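How I Record Pick-and-Place Demos for a Small Arm

June 2, 2019

So you have an arm, you have a way to steer it by hand, and now you need examples for it to learn from. I've been doing this for our little Bruserton project and I made most of the mistakes already, so please borrow my notes!

Start with one task you can say in one short sentence. Mine is "put the tape in the tray." My first try was "tidy the table," and Angelica Lagman, who drives the arm far better than I do, tidied it a different way every single time. The model learned mush.

Before you record, do 9 practice runs and throw them all away. Your hands need to warm up. Then go like this:

Put the arm in its start pose and wait a second before you hit record.

Move at one steady speed. If you stop to think with the fingers hanging in the air, the model picks up the stopping too (ours used to freeze over the tray like it had forgotten something).

Open the gripper, back away, and only then end the recording.

Shift the objects a little before the next run. Turn the tray, swap the left and right sides, toss in something the arm should leave alone – a snack works great.

I record in batches of 12 and then take a break, otherwise I get sloppy. Our first set that trained into anything useful had 146 runs in it, after I cut the bad ones. Cut yours the same day, while you still remember which ones felt off. I keep a text file open and type the run number plus a word or two, like "32 bumped tray."

A fumble isn't always a bad run, by the way. If you miss the roll, back up and get it cleanly, keep it! Those little recoveries taught our arm more than I expected. What I delete is anything where I changed my mind about which object I was going for.

Same table, same lamp, different layouts. That's my setup for the whole first set, and I save the fancy lighting changes for later. 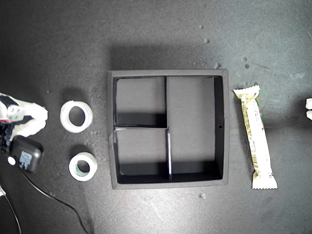 Can two people take turns driving the arm for the same set?
Sure, as long as you both agree on the order of the steps and how to approach the object first. Write the driver's name next to each run so you can compare them later.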